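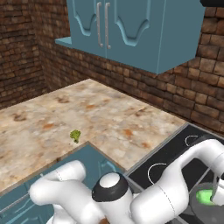

Ticket 2304
Project: Kesta (simulated kitchen manipulation)
Component: policy evaluation
Status: Resolved, follow-up open
Opened: Jul 20, 2026

Summary

Success rate on the broccoli-to-pot task does not match the number in the draft results table. The table was produced on the Huvedell cluster. The same checkpoint, task file and seed list give a lower rate on the Climent workstation. Other tasks in the suite agree between the two machines.

Expected behavior

Evaluation is supposed to be deterministic given a checkpoint and a seed. Each seed fixes the kitchen layout, the surface textures, the start pose of the arm and the position of the floret on the counter. Two machines should return identical pass/fail lists.

Observed behavior

The lists differ, and the differences all go in one direction: seeds that pass on Huvedell fail on Climent. No seed does the opposite. Failures are of one type. The arm picks up the floret, carries it over the cooktop, lowers it toward the pot and releases. The floret ends up in the pot, but the success check never fires and the episode runs to the step limit.

Log

Entry 1. Reran the full seed list on Climent to rule out a corrupted run. Same result, so each machine agrees with itself.

Entry 2. Compared package versions. Physics engine, renderer and policy code match. The asset package does not. Huvedell has the April build of the kitchen assets, Climent has the current one. The changelog for the current build lists "pot collision mesh simplified" and nothing else that touches this task.

Entry 3. Took seed 319, which fails on Climent, and replayed the recorded joint commands with both asset packages on the same machine. Arm trajectories are identical up to release. After release the floret comes to rest higher with the current package. The simplified mesh has a thicker floor, and the success region is still defined from the old one. A floret lying on its side clears the threshold. A floret standing on its stem does not.

Entry 4. Checked whether the renderer is involved, as the policy works from images. Rendered seed 319 with both packages and diffed the camera output. No pixel difference before contact. The visual mesh of the pot was not changed, only the collision mesh. Closed this line.

Entry 5. Tried widening the success region by hand. This recovers seed 319, but it also passes an episode where the floret is resting on the rim. Not acceptable as a fix. Reverted.

Entry 6. Rewrote the success check. It now requires contact between the floret and any interior face of the pot, no contact with the gripper, and the floret center below the rim plane, all held for 20 consecutive steps. The region is computed from whatever collision mesh is loaded, so a change of package should not shift it again.

Entry 7. Reran both machines with the new check. Pass/fail lists are now identical. Climent moves up to meet Huvedell. One caution: the Huvedell number in the draft table also changes slightly, as the old check had counted a few episodes where the gripper was still holding the floret at the last step. The table has to be regenerated. Editing the one row is not enough — the baseline policy was scored with the old check as well.

Resolution

Cause: success region hard-coded against an earlier collision mesh.
Fix: new check merged into the Kesta evaluation branch. Asset package version is now written into the header of every results file, and the table script refuses to combine files whose headers differ.

Not changed: training. The policy was trained on demonstrations and never saw the success signal, so no retraining is needed. The reinforcement fine-tuning runs under Obi do use it as a reward. Those should be treated as suspect until rescored, and any started on the current asset package should be stopped.

Follow-up

Priority 2. Audit the remaining tasks that place an object in a container. A quick search of the task files finds the same hard-coded offset in the bowl and sink tasks. Their numbers agree across machines at present, but only the pot mesh was edited in this build.

Rescore the baseline before the table goes back into the draft.

Old results files without a version header: keep them, do not delete. The table script will skip them with a warning.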